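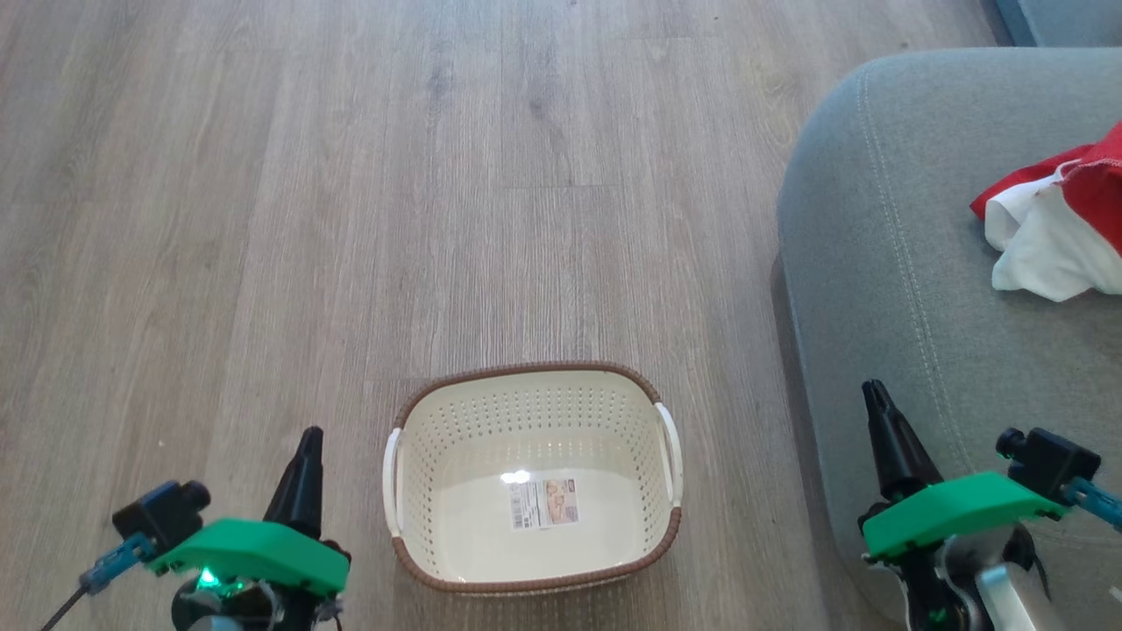

Empty basket, parked on the floor by the sofa. Starting point for everything below.

How to clear a living room with one laundry basket

Quick one today because it's Monday and I've got a load in. People keep asking how I do the evening pickup so fast. One basket. That's the method. But there's a bit more to it so let me get it down.

What you need

One laundry basket, rectangular, plastic, with handles on the short ends. Mine has little oval holes in the sides and a brown woven-look rim, so it can sit out without looking like it lives in the utility room. A damp cloth. Something to scrape with if the sticker's still on. Timer if you're the type.

Don't go huge. I had a giant one from Zanico and never once got it through the hall door full without barking my knuckles. Gave it to my sister. Medium is plenty.

First: get the label off

Skip if yours is already clean. The barcode label on the bottom inside is the annoying kind, right where the clothes go. Leave it and the corners curl and pick up fluff, then you've got a gray sticky patch forever.

Hair dryer on low, half a minute. Lift a corner with a fingernail or an old plastic card. Pull slow and flat, almost back on itself. If it tears, stop, warm it again, start from another corner.

Leftover glue: a drop of cooking oil on a paper towel, leave it 4 minutes, wipe. Then dish soap and warm water or the oil ends up on your shirts. Dry it properly. I used Pomis label spray on the last one, worked fine, stank the place out. Oil's cheaper.

No metal scrapers. Scratches hold dirt.

Where to put it

On the floor, next to the sofa, not on the sofa. Soft seat + full basket = basket on its side. Also the sofa is where half the stuff is, so you want the seat clear to get at it.

Short ends pointing left and right, so both handles are where your hands go when you bend down. Sounds fussy. Saves turning the thing round when it's heavy.

If you've got wood-look boards like ours, lift it when you move it. Don't shove it along with your foot. Bit of grit under there and you'll see the line every time the sun's out. I know because I have one by the balcony door.

Now the pickup

Start with the sofa. Always. Cloth things first, they're big and you see the difference right away. Ours tonight: one red and white bundle, scrunched up on the sofa. Grab it, shake it over the floor, look at it. Shake BEFORE it goes in the basket. Crumbs, hair ties, a coin, whatever. You can sweep a floor. You can't sweep a basket full of socks.

Then:

Run a hand down the gap behind the cushions. Both sides.

Check along the armrest, the outside too, things slide off there and you don't see them from the front.

Look under. Get down and actually look.

Throw blankets get folded and stay. Unless they smell. Then in.

Only fabric goes in. This is the rule that took me ages to stick to. No toys, no cups, no mail. The second you drop a toy in "just for now" it's a junk basket and you'll be picking Lego out of the washer drum. Other stuff gets its own trip.

Reds and whites

Watch for these. Anything red and white together, check the care tag before it goes anywhere near a wash. New one? Wet a corner, press it on a bit of white kitchen paper. Pink on the paper means it goes in by itself, cold, first few times. Nothing on the paper, it can go with the colors.

Never in with the plain whites. I did a 50 degree wash once (the machine's Jullero, the dial's in Celsius, don't ask) and we all had pink pillowcases until July.

How full

Stop at the rim. Level, not heaped. If you have to press it down it's two loads anyway. And with holes in the sides air gets through as long as it isn't packed solid, so a damp towel has half a chance. Still wouldn't leave one in overnight. Hang it over the bath.

Lifting: bend your knees, one hand on each handle, basket against your belly. Don't carry by one handle, they take it for a while and then they dont.

Keeping the basket clean

Once a month. Bathtub, warm water, squirt of dish soap, old toothbrush round the holes. The woven-look part of the rim catches dust in the grooves so go along it with the toothbrush too. Rinse, shake, stand it upside down on a towel.

Mine dries in an hour or so by the window. Bottom last, water pools in the corners, wipe it.

How long it takes

Whole living room, 7 minutes if everyone's been decent. Longer after a weekend. I do it at 9 pm before the last cup of tea, and the basket goes straight to the machine so its not sitting in the hall looking at me.

Bedroom version is coming, same idea but you do under the bed first. Jaiswal drawer dividers post is still up if you're after the folding part.

Washer's beeping, gotta go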